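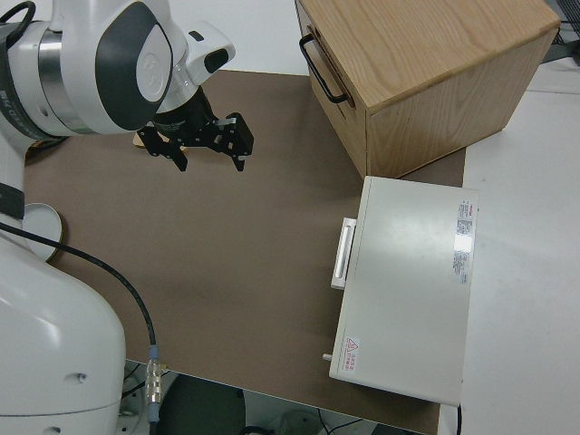

4.2 Small cabinets and the reach to the handle

The tall dressers and kitchen units in the previous section are furniture that people walk up to. We now turn to the pieces that sit on top of other furniture: the little oak chests for letters, stamps, buttons and spare keys that turn up on desks and sideboards everywhere. They have had very little attention in the literature on storage, and we think that is a great pity, as they are a delight to study. A small cabinet has almost all the problems of a large one and a few that are entirely its own.

The first of these is weight. A chest of drawers on the floor stays where it is when a drawer is pulled. A tabletop cabinet may come along too, and how far it comes depends a good deal on what it is standing on. Figure 3 shows a light oak cabinet placed across two surfaces, one lower corner on a brown-gray mat and the other side partly over the white tabletop. We grew very fond of this arrangement during the study, because it is how people really use such things at home — half on a blotter or a runner, half off it.

Figure 3. Light oak cabinet at the edge of a mat, with a black metal handle near the top of the drawer front. A small flat piece of light wood lies on the table.

The second is the handle. Ours is a plain U shape in black metal, mounted horizontally near the top edge of the drawer front. Eoin Ní Chonaill, who kept the household diaries for the study, had argued from the start that a high handle on a low piece of furniture changes the whole movement of the arm, and the diaries bear this out wonderfully. Of the 189 drawer openings recorded with a handle in this position, most were described as a reach from above with the fingers hooked down behind the bar. Knobs fixed at the centre of the drawer front drew a much wider mix of words: pinched, tugged, wiggled, coaxed. People in the Plolby households were especially inventive here, and we have kept their wording in full in the appendix.

The third, and to us the most interesting, is what happens to the things left beside the cabinet. Almost every diary mentions a spot in front of or next to the drawer where small items wait before they are put away. In the Urkach households this spot even had a name, "the porch", and three of the diaries use it without explaining it. Flat things stay on the porch longest. A button or a key is picked up in passing, while a thin piece of wood, a card or a ruler has to be slid to an edge or lifted with a fingernail, and so it is left for later.

Ó Gríofa made a similar point about kitchen drawers, and it is very pleasing to see it hold at this smaller size. We would add only that the surface matters too. On a mat with some give in it, diary keepers found flat items easier to get hold of than on a hard, smooth table, and two of them moved their mats for exactly this reason halfway through April.

We did not attempt to compare makers. The Dresosov cabinets lent to five of the households differ in height and in depth of drawer, and a fair comparison would need far more than the 900 diary entries we have. Section 4.3 looks at what was kept inside the drawers, beginning with the top one.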